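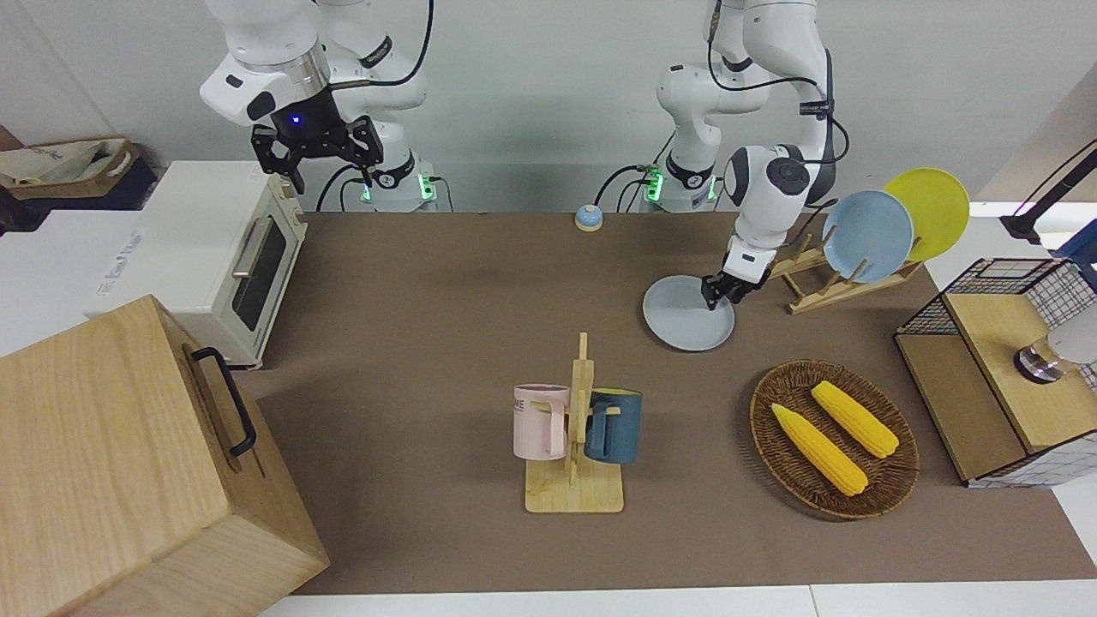

The fault that shut down the kitchen bench at Skirnow for most of March left no mark on the status lights. They were green when the arm let go of a plate in mid-reach, and they were green when Wayne Nguyen walked over to sweep up the pieces. The lights sit in a ring at the base of each arm, and on the two-arm bench in Sandmont they glow brightly enough to read from the door. Green means the arm has power and the joint controllers are happy. It says nothing about the gripper, and the gripper's hold on the rim of a plate is what failed.

Nguyen runs the bench. The work is plain household stuff: plates in and out of a wooden dish rack, mugs on and off a mug tree, the toaster oven door. Plates get the most time. A plate has to be pinched at the rim, tilted, and carried clear of the ones still standing in the rack, and the fingers get only a small patch to hold on to.

The plate that broke was a heavy stoneware one, bought to see how the fingers would handle the weight. It was run 188 of the day. The left arm took it from the rack, swung it toward the front of the table, and opened its fingers at the highest point of the move. The plate hit the table edge and went to the floor. One piece slid under the guard rail and stopped by Nguyen's shoe. He was standing outside the marked line, where he was supposed to be, and he wasn't hurt.

"I looked at the light first, like you do," he said. "Green. I looked at the screen and the screen said holding."

He pressed the stop button, wrote the time on the whiteboard, and left everything where it was until the log had been copied. The arm's own record looked normal. Every joint had gone where it was told. The gripper keeps a separate record on its own controller, a unit made by Vosotard, and that one showed a restart. The controller had lost power for an instant, come back up, and run its startup routine. The startup routine opens the fingers.

The restart took 211 milliseconds. The arm's software waits longer than that before it decides the gripper has gone missing, so it raised no alarm. It kept showing the last thing it had been told, and the last thing it had been told was that the plate was in hand.

Finding the cause of the power loss took nine working days. Nguyen and an engineer from Robichaud, the firm that put the bench together, first suspected the controller and swapped it. The replacement did the same thing on its second afternoon. They tried a new power supply, then a new connector at the flange. What they found in the end was a cable. It had been tied down one clip too tight near the elbow, and when the arm reached forward and down with a load, the cable pulled against the clip. Inside the jacket, one conductor had worn most of the way through. The outside looked fine.

They went back through the old logs after that. In 623 earlier plate runs the controller had restarted four times. Three of those came while the fingers were already open, so the startup routine changed nothing. The fourth had been written up by an operator as a bad grasp. The plate had been just above the table and landed flat.

Nguyen doesn't blame the operator. "If it drops and the screen says the grip was good, you figure the plate was slick. I'd have put down the same thing."

Robichaud replaced the cable on both arms and moved the clip. The bigger change was in the software. The gripper now sends a running count along with its state, and if the count starts over, the arm stops where it is and the light at the base turns red. The startup routine no longer moves the fingers. They stay as they were until a person tells them to open, so an arm that stops with a plate in its fingers goes on holding it.

That last part took some arguing. Vosotard ships its controller to open on startup so that a hand or a sleeve caught in the fingers is freed when power comes back. On a bench where people reach in between runs, that matters. Skirnow ended up adding a release button on the front edge of the table, within reach of anyone standing there, and made pressing it part of the training for new operators.

The bench has done 493 plate runs with the new cables and no restarts. The two old cables are in a drawer under Nguyen's desk, the bad one slit open with a knife so visitors can see the worn conductor. The clips are now checked every Monday, with the arm stretched out and a plate in the gripper.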